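What We Keep in the Wardrobe

When I moved to Carkbridge for my first job, I brought one suitcase and I believed that I owned very few clothes. Now, after several years in the same small flat, I have a wardrobe whose door does not close unless I push it with my knee. I do not remember buying so much. The clothes came one by one, like guests to a party, and none of them went home.

Last February I decided to read the labels. It was a rainy Sunday and I had no better plan. I sat on the floor and turned every collar inside out, and I wrote the countries and the fibres in a notebook. By lunch my notebook looked like the list of stops on a very long train journey. One jumper had wool from one side of the world and buttons from the other, and I had worn it only to carry the rubbish downstairs.

My grandmother in Bunau would not understand such a wardrobe. She had a winter coat, a summer coat and a good dress, and the good dress was for weddings first and later for funerals. When the coat became thin at the elbows she turned the sleeves. When it became thin everywhere she cut it into a jacket for my uncle, and what remained of it was filling for a cushion. I have sat on that cushion. It was hard, but it lasted longer than the uncle's jacket.

People in her village did not call this saving the planet. They called it Tuesday work, as the mending was done on the day when the stove was hot for bread and the kitchen was warm enough to sit still. The women brought their baskets to one house and talked until the light was gone. The children were used for threading needles, and I am told that my mother was slow at it on purpose, so that she could hear the end of the stories. 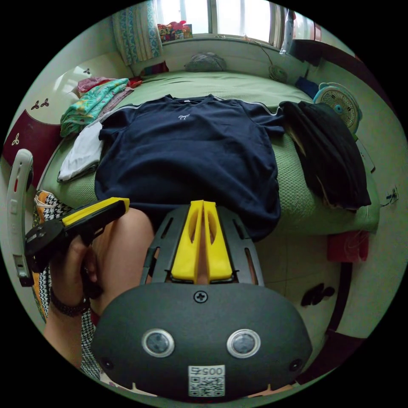

The art of mending did not disappear in one day. It went away slowly, when a new shirt became cheaper than the hour needed to repair the old one. Yufang Hou remembers the change well. She worked for many years as an alteration tailor in the covered market at Carkbridge, and today she teaches an evening class in a room above the library.

"In the beginning people brought me everything," she told me. "Sheets, school trousers, gloves. Then only wedding dresses and the zips of expensive coats. If a cheap thing was broken, it was already rubbish in their head."

Her class has 10 places and a waiting list. I was given a place when somebody moved away, and I went with my trousers in a paper bag, feeling a little ashamed of the hole. I should not have worried. At the first lesson we only sewed buttons, and most of us sewed them badly. Yufang Hou pulled at mine with two fingers and it came off in her hand. She gave it back to me and said "again", and I did it three times before she was content.

The secret of a button, I learned, is the small neck of thread beneath it. Without this neck the cloth is pressed together and the button pulls on it each time you close the shirt. You can make the space by laying a matchstick over the button while you sew. Then you take the matchstick out, wind the thread a few times under the button, and finish on the wrong side.

Knitted cloth is more difficult. A small hole in a cotton jersey wants to become a big one, and if you pull the thread too strongly the cloth makes a little mountain. She teaches us to use a fine ballpoint needle, to catch every open loop at the edge of the hole, and to stop for tea when we are angry.

There are other ways to give clothes a second life. On Dong Street a shop called Stimusard takes garments by weight and sells the better ones again. It is a friendly place with a terrible smell of steam. The owner let me look in the sorting room, where everything that nobody wants is pressed into bales and sent to be cut for cleaning cloths. I found a very nice scarf there and bought it, so my visit did not help my wardrobe at all.

I asked Yufang Hou what she would do with my notebook and my door that does not close. She thought I should forget the notebook. Wear everything once, she advised, and put aside what you take off before evening.

I have been doing it since spring. It is slower than I expected, and some mornings I go to work looking quite strange. The jumper for the rubbish has been to the office and received a compliment. The trousers have a patch on the knee, a bit crooked, in a blue that nearly matches. On the floor by the wardrobe there is a bag for Stimusard, half full, and I still have the whole top shelf to try.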